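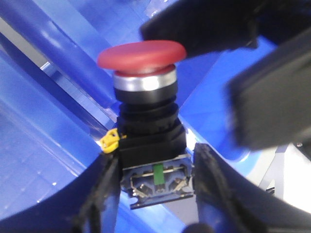 Red mushroom-head in the fingers, yellow latch to the left.

kordestani_k
Two-arm cell at Ferkside, picking panel parts out of blue totes. Grip width was taught on the contact block. After 600 cycles the right finger slips on the housing. Pads or force?

G. Mirzaei
Pads. Swap them every 2,000 picks and log it. We run that at Riltthorpe.

kordestani_k
The slip starts well before 2,000. I raised the force one step and it went away for 30 picks.

kdoucette
Then it's the teach point. Grip higher, on the flat faces of the housing, and keep off the terminals. More force on a contact block will crack it sooner or later.

kordestani_k
Retaught higher. Small flat parts on the tote floor are the other problem. Fingers open, approach straight down, Z offset unchanged.

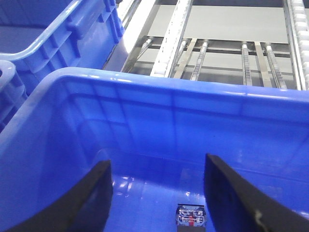

Mojtaba Ansari: Z offset has to be set per tote. Ours vary enough to matter.

G. Mirzaei
Disagree. Fix the tote stops first, then touch offsets. And change the pads.

kordestani_k
Stops get checked tonight. Pads are on order from Tivisska.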